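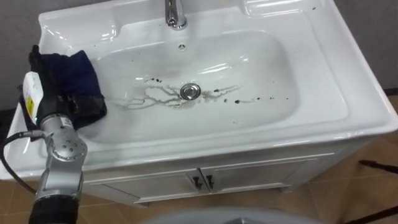

Rotulau vanity and basin: a review after one summer

Bought by: me, for the downstairs bathroom
Score: 4 out of 5
Price paid: $469, faucet not included

I replaced a pedestal sink with this unit in the downstairs bathroom, which is the one that takes all the abuse. People come in from the yard and wash their hands there, paint brushes get rinsed there, and the dog's feet have been in it more than once. I wanted a deep bowl, somewhere to put the soap, and a cabinet underneath that didn't look like an office cupboard. The Rotulau had all of that, and it was cheaper than the Garix I had been looking at.

The basin

The bowl is the best part. It is deep with rounded corners, and you can fill a bucket partway in it without water going over the rim. The rim is wide and flat along the front and sides, wide enough to set down a razor or a glass. At the back, to the right of the faucet, there is a shallow molded recess for soap. A regular bar fits. It does not drain very well, so the bar gets soft on the bottom unless you wipe the recess out now and then. I use a small slotted dish in it.

The glaze is glossy all over and shows everything. Black specks, brown runs, dried drips, they all stand out against the white, and the floor of the bowl around the stopper is where they collect. If you want a sink that hides dirt between cleanings, buy a gray one. I would still pick the white. I can see what needs wiping and I can see when I'm done.

The overflow hole is a plain small round one under the faucet, with no trim ring in the box. Arkel sells a chrome insert for theirs. I haven't bothered looking for one that fits.

Cleaning

This is what most people asked me about, so I'll go into it.

For ordinary soap film, a damp cloth is enough. For potting soil or dried muddy water, wet the whole bowl first and leave it a couple of minutes. Then wipe from the walls down toward the drain, rinse the cloth, and go around the stopper last. If you start dry you just push grit around. I use an old dark blue or gray cloth for this bathroom so the stains on it don't bother me.

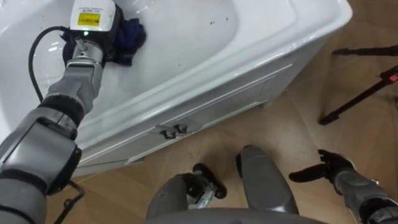
The rounded shape helps a lot. There are no square inside corners for dirt to sit in, and a bunched-up cloth follows the curve of the wall without you having to fold it to a point. The only fiddly spot is the edge around the chrome stopper. An old toothbrush gets it.

Do not use scouring powder. The leaflet says so, and I tried a little on a rust ring left by a shaving cream can anyway. It took the ring off and left a dull patch the size of a dime on the rim. You have to catch the light to see it, but I know where it is. A paste of baking soda and water worked on the next ring with no dull patch.

Chrome water spots are the usual story. Dry the faucet with the same cloth you dry the rim with and they don't build up. I bought a single-lever faucet separately, a Pyo, for $121. The lever is smooth and you can work it with a wrist when your hands are dirty. It leaves enough space behind the base to get a finger and a cloth through, which my old one did not.

The cabinet

White front, flat, with a thin molded border that makes a recessed panel. It looks neat. The molding does catch dust along the bottom edge, and splashes run down and stop there, so give it a wipe when you do the basin. The handles are small and dark, set close together near the middle. They're fine for adult fingers. With wet hands they are a bit slippery, and I would have liked them a quarter inch longer.

The white finish has held up. It's against a light wood floor in our house and the two go well together. I ran a thin bead of clear sealant where the base meets the floor, and I'd suggest anyone with a wood floor do the same.

Installation

My neighbor Kobina Ankrah helped me lift it in. The basin is heavy and should not be carried by one person down a hallway. The cabinet was straightforward. The basin sat flat on it the first time, with no rocking. The one problem was the cutout at the back for the pipes, which was too low for my shutoff valves. We made it taller with a jigsaw and sealed the raw edge. Measure your valves before you order.

The instructions are one folded sheet with drawings and hardly any words. Step 5 shows the faucet going on after the basin is already down. Put the faucet on first, while you can still reach the nuts.

What I'd change

Longer handles, a soap recess that drains, and a taller pipe cutout. One star off for the cutout, mostly. It's a basic thing to get wrong when so many older houses have valves at that height.

I did get a quote on a custom vanity with a similar basin, and it was $2,335 before installation. I'm happy with what I have at the price I paid.

Update 8/11/20: a reader asked whether the stopper comes out for cleaning. Mine does. Turn it to the left and lift. Clear out the hair, rinse it, and screw it back in by hand only.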